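Hernbridge Community Choir – Minutes of the General Meeting
Thu 8 February
Posted by the Secretary

Meeting opened at 7.10 pm in the supper room. Nineteen members present, four apologies. Minutes of the November meeting were taken as read and accepted with one correction: the Christmas carols on the green were in the key of D, and the altos would like that on the record.

Matters arising

The new risers have arrived! They fit through the side door with a bit of wiggling and the back row can finally see the conductor. Members are asked to fold the end sections first when packing up, as the hinges pinch. The old risers have gone to the primary school, who were thrilled.

The piano was tuned in the second week of January. The top G is still a bit sour and the tuner will have another go before Easter at no charge.

Money

Opening balance was $2000. Term fees have come in well and the trivia night made $890, a marvellous result and our best yet. The raffle on the same evening added $409. Hall hire and music hire have been paid to the end of term. Fees stay as they are for the year. Moved, seconded, carried.

There was some talk of a card reader for the door. Plenty of people no longer carry cash and we lost a few raffle sales that way. Left with the Secretary to look at what the bowls club uses.

Winter concert

This took up most of the evening, and what a good discussion it was. The working title is "Rivers and Rain". We have 10 songs on the list so far and room for two or three more. The Dulent folk set is definitely in – everyone loved it at the workshop and the basses have been humming it ever since. The sea shanty bracket stays but drops to two numbers, with the long one held over for next year.

The tenors asked for something with a decent tune in it for once. Suggestions to the music folder by the end of the month, please, with a recording if you can find one.

It was agreed to invite the Rirnik Singers to share the second half. They came over for our anniversary and made a glorious sound, and a joined-up finish with both choirs would lift the roof. The Secretary will write this week. If they say yes we'll need extra chairs, a second urn and a plan for the car park, which was a shambles last time.

Dress: black with a splash of blue or green. Scarves, ties, socks and earrings all welcome. The sopranos offered to bring a box of spare scarves to the dress rehearsal.
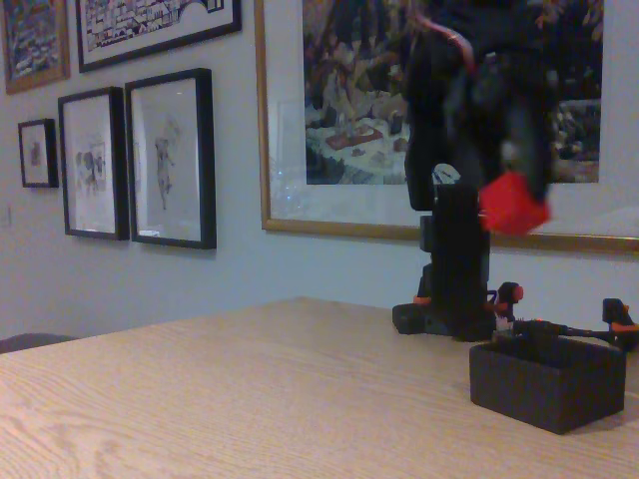
Robotic arm on the table, holding a red cube.

Sectional rehearsals

Sectionals begin the week after next, an hour before the main rehearsal. Sopranos and altos take the main hall, tenors and basses the supper room, swapping each fortnight so that everybody gets a turn with the good piano. Practice tracks for the first four songs are up on the members' page and the rest will follow. Please listen to them in the car, in the shower, wherever you like – the difference it made last year was enormous.

A few newer members said they find the sight-reading heavy going. A short beginners' session before rehearsal was suggested and met with real enthusiasm, including from several people who have been singing with us for a decade. To start next month.

Bus trip

The outing to hear Mets Chamber Voices is going ahead. Seats are filling quickly. Partners are welcome, and the driver is happy to stop for fish and chips on the way home. Names and deposits to the sign-up sheet beside the tea trolley.

General business

Somebody's grey umbrella and a blue lunch container are still in the kitchen cupboard.

Please rub out pencil marks before handing back hired music. We were charged for two copies in November.

New members are coming in from the library flyer, three so far this term. More flyers will be printed on the green paper.

The supper roster has gaps in March. Slices, sandwiches or a bit of fruit are all fine.

Meeting closed at 8.45 pm, followed by a run-through of the first Dulent song and tea.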